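# Week 3: The refrigerator, inside and out

Welcome back, everybody. Last week we ran out of time halfway through pantry shelves, so if your notes stop at "decant the flour or don't," you haven't lost a page, that really is where I stopped talking. We'll pick up the flour another day. Tonight belongs to the refrigerator, and I have to admit I've been looking forward to it since the course began!

Please have your kitchen sketch from the first session with you. If you left it at home, draw a quick new one on the back of this sheet — walls, doors, stove, sink, and a box for the fridge.

## Before you open anything

Most people start with the shelves. I'd like you to start by standing in front of the thing with the doors closed and asking yourself how you use it on an ordinary evening. Which door do you open first? Where do you put the grocery bags down while you unload? In my old apartment on Skirkance Street the nearest counter was all the way across the kitchen, and I spent years walking back and forth with one carton of milk at a time before it occurred to me to move a small table over.

Write your answers down, even the silly ones. They'll help when you decide what goes where.

## Emptying and sorting

Bring a cooler if you have one, and work one shelf at a time. Set things out in these groups:

- food you'll eat in the next 3 days
- food that keeps (mustard, pickles, hard cheese)
- food that belongs in the freezer
- food you don't recognize

That last group is always bigger than people expect, and there's no shame in it. Open the jar, have a look, and make a decision. If you need more than a minute to decide, the decision is made.

For washing the shelves I use warm water with a little dish soap and a soft cloth. Let glass shelves come up to room temperature before the warm water touches them, as cold glass can crack. Dry everything well, and don't forget the drawer runners (crumbs love them).

## Putting things back

Raw meat goes on the lowest shelf, on a plate or in a tray with a lip, so nothing drips on the lettuce. Leftovers go at eye level, where you'll see them and eat them. The door is the warmest part of the fridge, so keep it for sauces and drinks, and give the milk a proper shelf if you can spare one. I know the door has a lovely milk-sized space in it. I was fond of mine too.

Leave some room between things so the cold air can move around.

## The outside
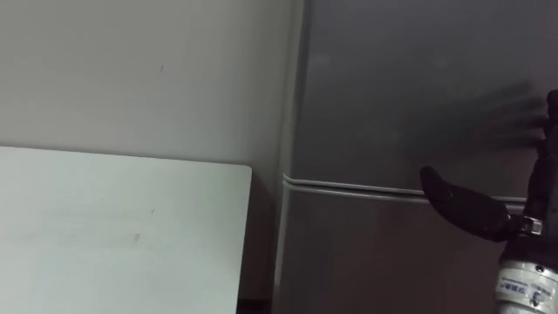 *Kacper Kubiak*

A plain gray front with two doors is a pleasant thing to clean, and you can do it in the time it takes the kettle to boil. Wipe the broad panels from top to bottom with a damp cloth, then go back for the strip between the doors. A groove like the one running along it is just the sort of place where dust and greasy fingerprints settle in together, and a cloth pulled flat across it will skip right over. Wrap the cloth around a butter knife or use an old toothbrush, and follow the strip all the way to the rounded corner of the cabinet.

Then look beside the fridge. A narrow space between the refrigerator and whatever stands next to it, in this kitchen a white board, gets forgotten for years at a time. A long-handled duster will usually reach in, and you can finish down near the floor with the thin nozzle of the vacuum. Don't fill the space with folded grocery bags, however tempting it is — many refrigerators need some air at the sides, and your manual will tell you how much.

## For next time

1. Clear and wash one shelf at home. Just one, please, unless you're enjoying yourself.
2. Mark on your sketch where the grocery bags land when you come in.
3. Look up the clearance your own refrigerator asks for and write it beside the box on your sketch.

We'll begin with the sketches and go on to freezers, so bring your questions about frost. The spare handouts are in the Maltow folder by the door.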